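换季洗衣与收纳：衬衫、针织衫和床品的处理办法

四月天气忽冷忽热，厚衣服还不能全收，薄衣服已经要拿出来穿。衣柜里两季的东西挤在一起，最容易压出褶子，也最容易把没洗干净的衣服塞进去过夏。下面按洗、晾、熨、叠、收的顺序写，已经熟悉的部分可以跳过。

一、洗之前先分堆

分堆看三样：颜色、面料、脏的程度。多数人只分颜色。牛仔裤和薄衬衫哪怕颜色相近，也不要放在一桶里洗，牛仔布厚，下水后又重又硬，滚起来会把薄料磨出毛。毛巾单独洗，毛巾掉的绒粘在深色裤子上很难清理。

口袋全部翻一遍。纸巾进了洗衣机，整桶衣服都要重新抖。拉链拉上，衬衫的扣子反而要解开，扣着洗容易把扣眼撑松。带印花的翻面。文胸和带钩的衣物装网袋，网袋装到一半就够，塞满了洗不到中间。

领口和袖口的黄印要先处理。用温水打湿，抹一层洗衣皂，放十分钟，拿软毛牙刷顺着布纹刷，不要来回横刷。时间久的黄印可以用氧系漂白剂泡，水温按包装上写的来，泡到颜色变浅再进洗衣机。含氯漂白剂不要用在浅粉、浅黄、米色这些淡色衣服上，很容易掉成一块一块的白斑。丝和羊毛两种漂白剂都慎用，先看标签。

二、水温和用量

日常穿的棉衬衫，30度足够。床单、枕套、毛巾可以再高一些，标签允许的话用60度。羊毛和羊绒用冷水，搓揉会毡缩，缩了就回不来。

洗衣液不是越多越干净。放多了漂不掉，留在纤维里，衣服晾干以后发硬，夏天出汗还会觉得黏。我家原来一直用瓶盖满满倒一盖，后来改成半盖，毛巾反倒软了。想知道自己有没有放多，拿一条刚洗好的毛巾放进清水盆里揉几下，起泡就是多了。

滚筒的门封圈每周擦一次，擦的时候把胶圈翻开，里面常有头发和线头。洗衣液抽屉拆下来冲，背面那层滑腻的东西用旧牙刷刷掉。洗完把门敞着，等里面干透再关。

三、晾

衣服洗完马上拿出来。闷在桶里一个下午，褶子就定住了，味道也起来了。拿出来先抖，捏住肩膀用力抖几下，再抖下摆，很多细褶这一步就能抖开。

衬衫用宽肩衣架，领子立起来晾，最上面一颗扣子扣上，门襟用手捋直。袖子里面常常拧着，伸手进去拉一下。针织衫不要挂，水的重量会把肩膀拉出两个角，平铺在晾网上，底下垫一条干毛巾吸水，中途翻一次面。

浅色衣服避开正午的直晒。深色的翻过来晾。阳台窄的话，长的和短的间隔着挂，中间能过风，比全挤在一头干得快。

阴雨天在屋里晾，开一台小风扇从下往上吹，比单开除湿机省时间，两样一起开当然最好。厚卫衣的帽子单独夹起来，帽子和后背贴着的那一块总是最后干，捂味也是从那里开始。

四、熨

棉麻要趁半干的时候熨。已经干透的，用喷壶喷匀，卷起来放几分钟，让水汽走匀。顺序是领子、袖口、袖子、过肩、前片、后片，小块先熨，大块后熨，不然前面熨好的又会被压皱。

领子从两个领尖往中间推，从一头推到另一头会在领尖挤出一道褶。扣子周围用熨斗尖绕着走，不要直接压上去。深色料子垫一块薄棉布，免得熨出亮光。

没有熨衣板，可以在桌上铺一条对折的浴巾，再盖一块旧床单。桌面要耐热，刷漆的木桌不行，会起白印。

熨完挂着散散潮气再叠。带着热气叠进抽屉，等于白熨。
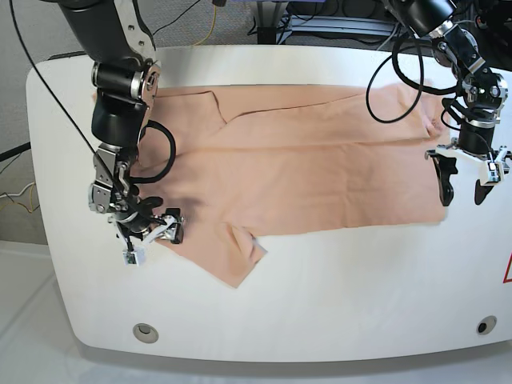 浅桃色衣物，平放在白色桌面上

五、叠

叠衣服找一张比衣服大的桌子。床上也能叠，只是床垫软，手一压就陷下去，边对不齐，叠一两件没关系，叠一大筐就费事了。桌面先擦一遍再放浅色衣服，灰和咖啡渍都看不太清，沾上了才发现。

长袖衬衫的叠法：

扣上第一颗、第三颗和最下面一颗扣子，正面朝下铺平，用手掌从中间往两边抹。

右边三分之一往里折，袖子顺着折边往下放，和侧边平行。左边同样处理。两只袖子在背后尽量不要重叠太多，叠得厚，正面会顶出印子。

下摆先往上折一小段，把圆弧形的衣角藏进去，然后再对折到领子下面。抽屉浅的就折成三折，竖着放。

翻过来，整理一下领子，完成。

T恤更简单，两边往中间折，再对折两次就能立起来。立着放的好处是拉开抽屉每件都看得见，抽一件不会带乱其他的。抽屉没装满时衣服会倒，拿书立或者剪开的鞋盒挡一下。

针织衫折的次数越少越好，折痕处衬一张薄纸。羊绒衫不要压在一摞的最下面。

床笠很多人嫌难叠。两手各插进一个角，把一个角翻过去套在另一个角上，剩下两个角照做，四个角套在一起后放到桌上，松紧边往里折，就成了一个长方形。后面当毛巾叠就行。整套床品叠好以后塞进其中一只枕套里，拿的时候一次拿全，不用再去找配套的那只。

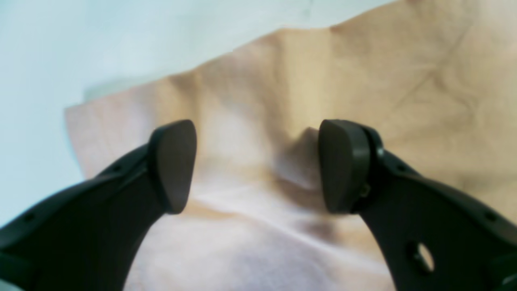 第11页

六、收

收起来过夏的衣服，一定是洗过的。只穿过一次、看着干净的也要洗，汗和皮脂放几个月会变黄，虫子也喜欢。洗完晾干以后在室内再多挂一天，口袋和腰头这种厚的地方摸一摸，有凉意就是没干透。

收纳箱放八成满。真空袋适合装被子和化纤棉服，羽绒服和羊毛大衣不要长时间抽真空，绒压久了蓬不回来。大衣挂着收，套棉布罩，不要用干洗店给的薄塑料袋，那个不透气。

樟木块和樟脑丸二选一。用樟脑丸的话，用纸包好，不要直接碰衣服，婴儿衣物旁边不要放。樟木块闻不到味道的时候拿细砂纸打磨一层，味道又出来了。干燥剂放在箱子四角，梅雨过后检查一次。

箱子外面贴标签，写清楚是谁的、什么季节、装了什么。只写“冬衣”两个字，到要找的时候还是得每个箱子都打开。

七、读者来信摘登

Yuzuki Hayashi来信问，衬衫叠好放进行李箱，到了地方还是皱，有没有办法。可以把两件衬衫领子朝相反方向叠在一起，中间衬一件T恤，再一起对折，折的地方有厚度，就不容易出死褶。到了以后先挂在浴室里，洗澡的时候让蒸汽熏一熏，出来用手捋平。

Wiesława Kurek来信说，她家每到星期三集中洗一次，衣服堆得多，叠到后面就没有耐心。她的做法是收衣服的时候就在晾衣架旁边按人分开，一人一个篮子，叠只叠要进抽屉的，能挂的连衣架一起挂进柜子。袜子在晾的时候就成对夹好，收下来直接卷。这个办法我们试过，确实能少走几趟。

还有读者问亚麻衬衫怎么叠才不皱。亚麻怎么叠都会皱，挂起来收最省心。柜子里实在没有地方，就松松地卷起来放在最上层，穿之前喷一点水挂半天。

八、几样小东西

软毛牙刷、喷壶、一块旧棉布、几张薄纸，这四样放在一个小盒子里，搁在洗衣机旁边，用的时候不用满屋子找。喷壶里的水隔几天换一次，水垢重的地区用凉开水。粘毛滚筒也可以放进去，叠深色衣服之前滚一遍，比穿的时候再滚省事。

备用扣子不要连着小塑料袋随手扔进抽屉。找一张硬纸板，把扣子缝在上面，旁边写是哪件衣服的。线用同色的，绕几圈在纸板边上，掉了扣子当场就能补。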